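Fakimlow open day data card
Version 2, last edited 10/17/25
Maintained by Hildegard Buschmann

What this is

A small set of recordings from the open day at the Mangundap workshop, where two tabletop arms were shown handling a T-shirt-sized piece of clothing. I went as a visitor, came home unconvinced, and asked for the data. Consolacion Pangilinan, who ran the demonstration, handed it over without any fuss, and I give her credit for that. The opinions in this file are mine and she has read them.

The first version of this card went up in April and repeated the handout nearly word for word. I've taken most of that out.

What's in it

64 episodes, each in its own folder
Overhead and close-up camera views
Joint positions for both arms
A notes file for each episode, typed by hand, of uneven quality

Episodes were capped at 300 seconds. The handout says the folding policy was trained on 4,000 earlier episodes. Those are not included, and I haven't seen them, so treat that number as a claim.

What the demonstration claimed

The sign at the door said "Folds your laundry". What I watched was one garment at a time, put on the table by a person, on a white surface with nothing else competing for attention. That's a fair research set-up and a poor match for the sign. My laundry comes out of the machine in a knot, with socks in it.

I asked whether the arms could start from a pile. The answer was "not today". I asked whether they had tried a dark shirt, and was told the Drirkov software had trouble with dark colours under the workshop lights. Neither limit was on the handout. Both belong in a data card, so now they're in one.

How episodes are labelled

Each notes file has a line reading "success", "partial" or "fail". The person running the demonstration made the call by eye. No rule was written down beforehand, and I disagree with a fair number of the labels. In my view a sleeve sticking out the side is a partial at best. I have left the original labels alone and put mine in a second column called "hb_label". Use whichever you like, but say which one you used.

If somebody stepped in to straighten the cloth, the notes are supposed to say "reset". I saw resets at the open day that never made it into the notes. Don't quote a success rate from this set.

Sample views

Mint-green garment, white table, blue on the grippers.

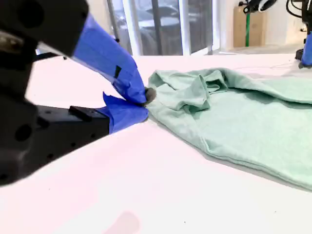
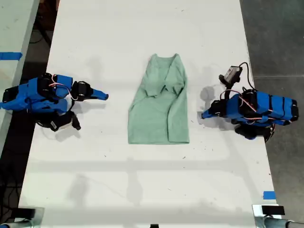
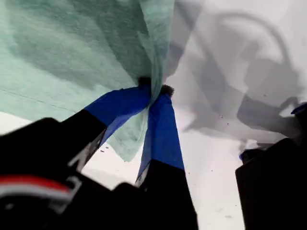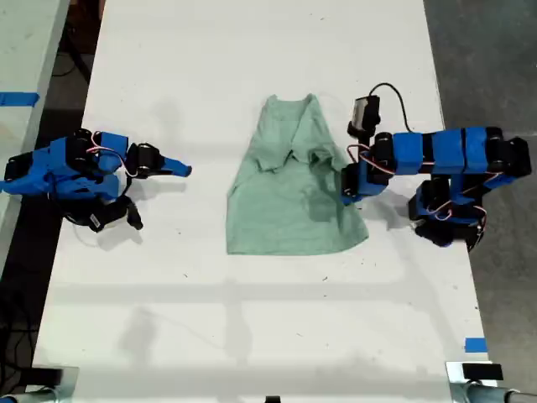
Known problems

The overhead and close-up clocks drift apart over a long episode. The Onder loader has a flag, "align", that is meant to fix this. It helps with short episodes and makes the long ones worse.

Several folders have the left and right arms swapped in the joint files. Check the first few rows against the overhead view before you train on anything.

Spectators were talking the whole time. Audio has been removed.

Who might find it useful

People working on cloth grasping, mostly. The close-up views are the best part of the set and I'd have been happy with those alone. I wouldn't use it to compare one folding method with another, and I certainly wouldn't use it to decide whether to buy a pair of arms.

Changes and corrections

Send label disputes to me and hardware questions to Consolacion. She has promised a written rule for "success" before the next open day. I'll add it to this file when it arrives, along with whatever the sign at the door says by then.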